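Part 4: Setting up the Jiltik bed frame's under-bed drawers

I'm writing this section for anyone who has already got the Jiltik frame standing (that's Part 3) and now has two flat boxes of drawer bits sitting in the hall. I've put together three sets of these now, two for us and one for my brother-in-law, and the printed leaflet still manages to confuse me at the runners, so I've gone slowly there.

Before you start

Get the mattress off if you can. I didn't the first time and spent the evening with my cheek on the carpet. You'll want a crosshead screwdriver, the little hex key from the frame box, a pencil and a tape measure. Each drawer wants 200 mm of clear height under the side rail, so measure it on both sides, as our floor slopes and yours might too.

Fitting the runners

1. Find the runners marked L and R. The mark is stamped on the back, very faintly, and a torch helps.

2. Hold the L runner against the inside of the left support, with the wheel towards the room. Pencil through the two middle holes.

3. Screw it on loosely. I mean loosely! You need some wiggle left for step 5.

4. Do the same with the R runner.

5. Slide an empty drawer in and out a few times, let the runners settle where they want to be, then tighten everything up with the drawer halfway out.

Note: if you've got the older Undari supports, the holes don't line up with the new runners. Hazem Ezzat on the Tawfik spares desk sent me the adapter plates, part 468, and they went on with no drilling at all.

Caution: don't use a power driver on these. The supports are soft and the screw will spin in its hole before you've noticed (ask me how I know).

Fitting the fronts

6. Lay the drawer front face down on a towel and push in the 13 dowels. There's one fewer hole than you'd expect on the left, and that's how it's meant to be.

7. Stand the drawer box on the front and tap it down with the heel of your hand.

8. Leave the glue overnight. The leaflet says a couple of hours, which I think is cheerful of them.

Making up the bed and filling the drawers

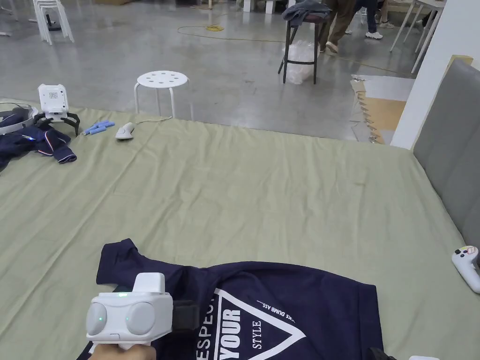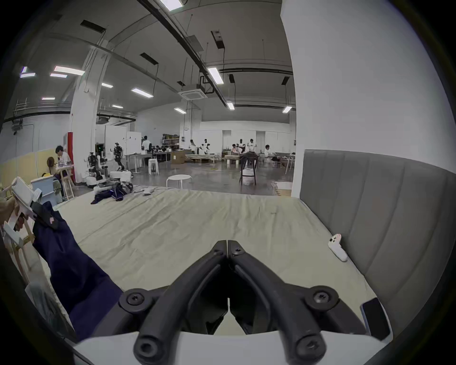
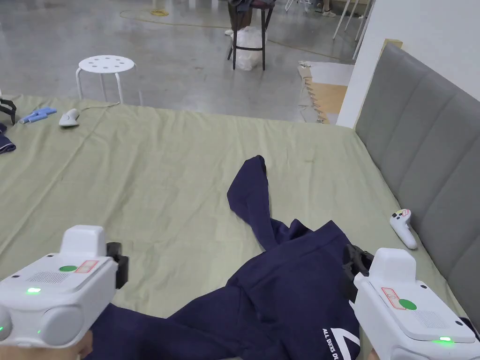 9. Once the mattress is back on, pull each drawer again before you load it. The rails sit a touch lower under the weight, and if a front now rubs, take half a turn off the rear screw on that side.

10. Put the heavy things at the back, blankets and spare pillows at the front. I keep winter jumpers in ours from November onwards, when the heating is on and the duvets have come out.

Note: the Jultus dividers fit, but only across the drawer. Lengthways they catch on the lip and pop out.

If a drawer starts creeping open by itself, check the small rubber stop on the left runner first. Ours had turned sideways, and a quick twist with pliers sorted it. Replacement stops come in the same bag as the spare wheels, and Part 5 has the fitting order for both.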